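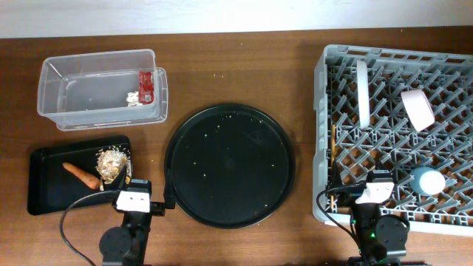

Maiara Tavares wrote in after the last issue to ask whether a two-armed kit could be trusted with the clearing up in a small lunchroom, or whether she'd just end up doing the dishes twice. We've had the Stomico bench kit on trial at the Kustville workshop since December, so we can give her part of an answer.

The kit comes as two arms with grippers, a power unit, a pair of table clamps and a year of the Lill software. Hire is $185 a week or $700 for the month, and freight to regional addresses is extra. You supply the table and a laptop. Ours went up in an afternoon, most of it spent sorting out which cable went where. The printed guide is thin on this, and Stomico tells us a longer one is on the way.

Teaching it a job is done by guiding the arms through the task by hand and saving each run. Lill asks for 95 runs before it will let you start a training job. That took Rimantas Kuusk and Jurgita Pärn two days, with breaks, and they both had sore shoulders by Thursday. You can stop and pick up again later without losing anything.

We chose after-lunch clearing because it mixes easy items with awkward ones: crumbs, trays, a plate, cups for the dish rack and the odd bit of rubbish.
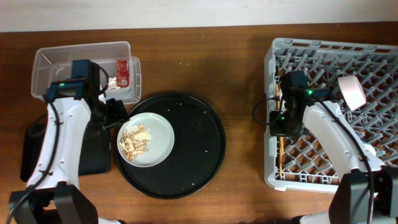

Cups were the strongest part of the trial. Plates were slower, and the grippers did better when there was a clear space beside the rim. Loose crumbs are hard going for any two-fingered gripper, and we'd still keep a cloth handy. Moving the rack even a little meant recording more runs, so mark its place on the table with tape before you begin.

Support was good. We rang twice and got a person both times, though the line closes at 4 pm and doesn't open on weekends.

For Maiara's lunchroom we'd say hire for a month before thinking about buying. A week is too short — you'll spend most of it recording. Members can book time on our kit through the Nirkerum office. Bring your own cups.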